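Last updated: October

Pre-purchase safety check, Undel kitchen bench
Posted in October by the Pisumley workshop desk

I went through this before signing off next year's budget, so my comments are the chatty sort.

1. Table steady, nothing wobbling — PASS. Happy with it, so no new bench in the budget (hooray!).

2. Emergency stop within reach of the operator — PASS, but I'd like a second one by the door. Sukprasert quoted £149 and I've put it in.

3. Cable run clear of the walkway — FAIL. Someone will go flying. Cable covers are £54 a pack and we need 2 packs.

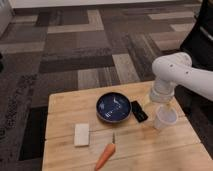

4. Spare gripper parts — NONE HELD. I asked Cerau and they said three weeks for delivery, which is far too long if we've got one arm and a full diary. I'd order a set now and keep it in the cupboard.

5. Food items and cups kept apart from tools — COMMENT. Separate tubs please, I'll find the money!

6. Service contract — NOT YET. Two offers in, and I prefer the cheaper one, though I still want to see what it says about call-outs.

Recheck items 3 and 4 before the order goes in.

Contact the workshop desk | © Pisumley | Back to top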